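Speaker notes: Welcome tables at residents' events
Desham Community Services, November session
Presenter: Beathag Geddes

Opening. Thank the hosts at Skestham and introduce Arash Rahimi, who will take questions on budgets at the end.

Explain the scope. The session covers the small table near the entrance – the cloth, the sweets and the printed matter – and leaves catering to Roy Sugden's talk. Our guidance is written for gatherings of up to 400 guests.

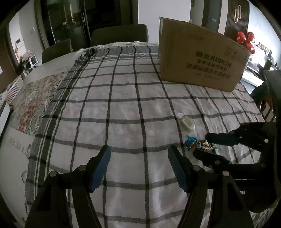
Move on to wrapped candy. Individually wrapped pieces are required at all our events. Set out a small amount and refill from the carton during the evening. Checked cloths are acceptable; plain white is preferred for formal receptions.

Pause for comments. Remind staff that orders above 2,000 pieces need written approval, and that requests must arrive 30 days ahead.

Hand over to Mr. Rahimi.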